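In Praise of the Bare Desk
Zoi Katsaros
Dec 27, 2019

My mother paid her bills at a small desk by the kitchen window, and when she was done she put everything away. The stamps went in the drawer, the checkbook went on top of the stamps, and by suppertime you would never have known a thing had happened there. I used to think this was a little sad, all that wiping out of the evidence. Now I'm older than she was then, and I believe she was right, and I'd like to say so while I still have some people left to persuade.

My friend Abrehet Demissie disagrees with me warmly and at length. She has taught for 40 years, and her desk is a kind of compost heap – I mean that with love – where lesson plans from one June sink slowly under those of the next. She says good ideas come from bumping into old paper. Maybe so! But I've also watched her hunt 2 hours for a permission slip, and I didn't see many good ideas being born in the process.
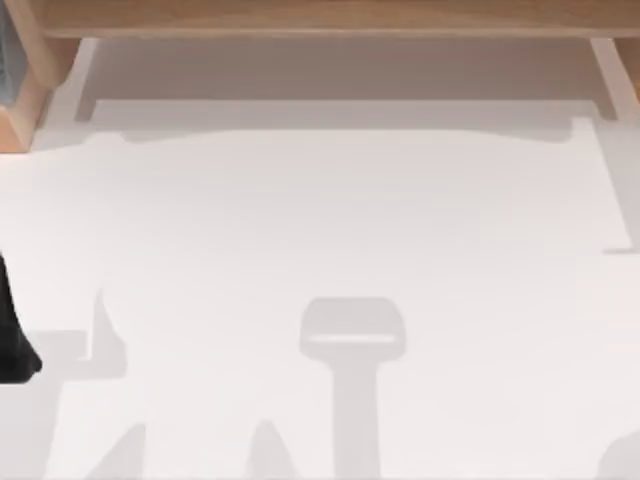
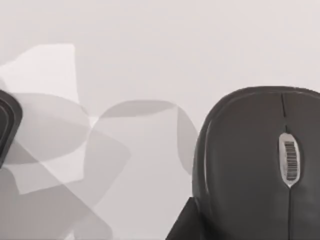

A dark gray mouse on a pale tabletop. 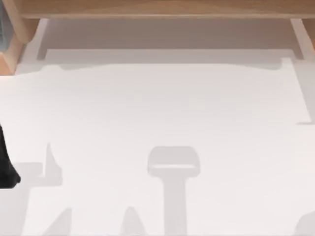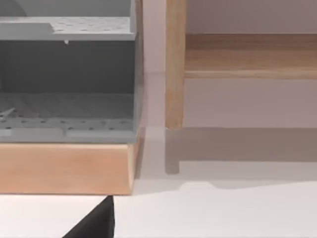
What bothers me is that we've let tidiness become something you buy. I got a catalog last month with page after page of trays and caddies, and one set of them came to 800 dollars, which is more than my mother spent on furniture in all the years I knew her. She had a drawer and a habit. The habit took her a few minutes, usually with the radio going, and I suspect she liked those minutes better than any other part of the chore.

So my plea, as one year runs into another, is a modest one. Pick one surface, even if the rest of the house is a disgrace (mine is, and my sister will tell you so), and clear it before you go to bed. Leave the big closet for spring. Then come down in the morning, set your coffee on it, and sit there a while before you let anything else land.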